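Home / Floor care / Oils and finishes
Modholm Floor Oil, Satin
Product code 939
Tin sizes: 1 litre, 2.5 litres
Price and stock: choose a tin size to see both
Page updated 2022-09-28

Modholm is a hard-wearing oil for indoor wooden floors. It soaks into the surface and dries to a low sheen. Small scratches can be sanded and re-oiled on their own, so you don't have to do the whole room again.

It suits oak, ash, beech and pine. On very oily timbers such as teak and iroko, wipe the boards with methylated spirit first and try a patch in a corner. It won't take on a floor that still has varnish on it. Sand back to bare wood, finish with 120 grit, and vacuum twice.

How to use it
Stir well, right down to the bottom of the tin. Don't shake it.
Put on a thin coat with a short-pile roller or a wide brush, working along the boards.
Leave for 20 minutes, then wipe off anything still sitting on the surface with a lint-free cloth.
Leave overnight with a window open. Apply the second coat the same way, thinner than the first.

Two coats are enough for a bedroom or study. Halls and kitchens want a third. Most complaints we get about sticky floors come from coats that were too thick. If yours is still tacky after two days, rub it over with a white pad and a little fresh oil, wipe it dry and give it another night.

Oily cloths can catch fire by themselves when left in a heap. Soak them in water and dry them flat outdoors before putting them in the bin.

Moving back in
Socks only for the first day. Furniture can go back after 2 days if it is lifted into place and not dragged. Put felt pads under the legs of beds, tables and chairs. Leave rugs off for a fortnight, as the oil needs air to harden fully and a rug put down early will leave a darker patch.

Cleaning
Sweep or vacuum as normal. Wash with a well-wrung mop and Astetti Wood Soap. Steam mops and bleach will strip the finish.

Customer comments
"Used on old pine boards upstairs. Went on easily, smell took three days to clear. Colour came out a shade warmer than the sample card." Wanting Dong
"Good oil. The lid is a nuisance to get back on." Trygve Eide

Delivery
Sent from our Comthorpe warehouse. We can't post to the Channel Islands, as the tins have to travel by road. Unopened tins may be returned within 30 days. Orders placed in the last week of December go out after the New Year.

Goes with
Astetti Wood Soap, 1 litre
Shao felt furniture pads, self-adhesive
Shao short-pile roller and tray
White hand pads

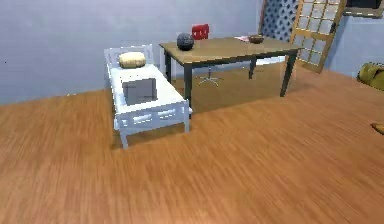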